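Mosoti Street Garden Club
Minutes of the May meeting

We started at 7 and were glad to see so many of you back after the long winter.

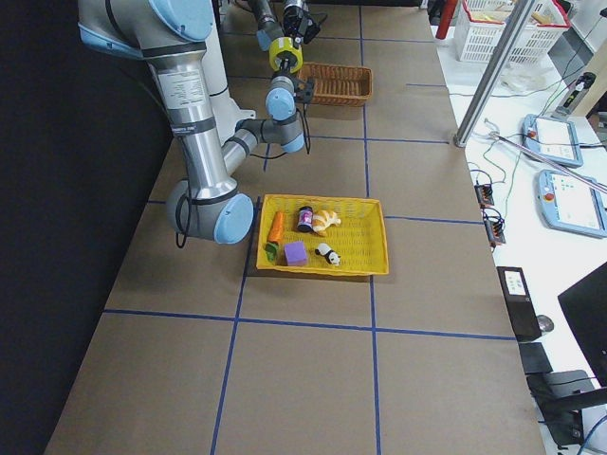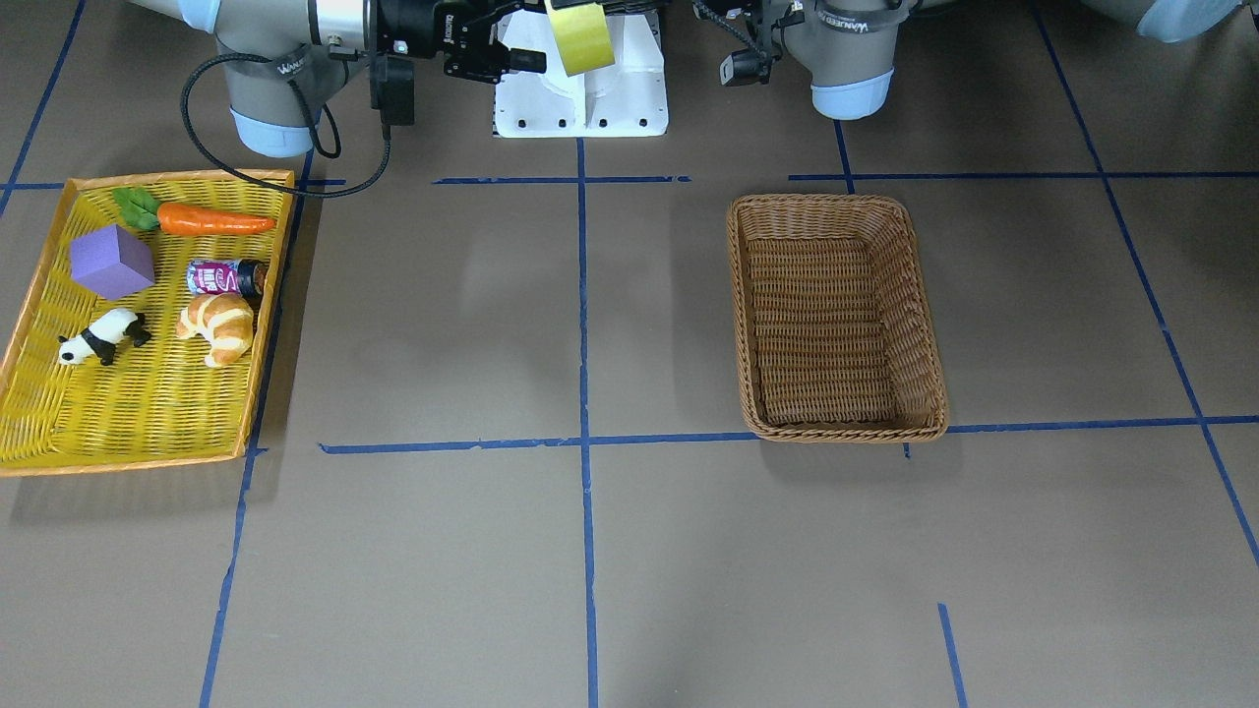
Seed swap: we talked for a good while about how to lay out the hall, and everyone warmed to the idea of blue tape marking off rectangles like the ones in both pictures, one to each grower, with a wicker basket set out for spare packets. Ondetti Nursery has kindly promised 40 tomato starts, bless them.

Water: the Cliten barrel still leaks at the tap. Agreed to buy 2 new washers and try again before June.

Cookies were lovely, thank you. Closed at 8:30.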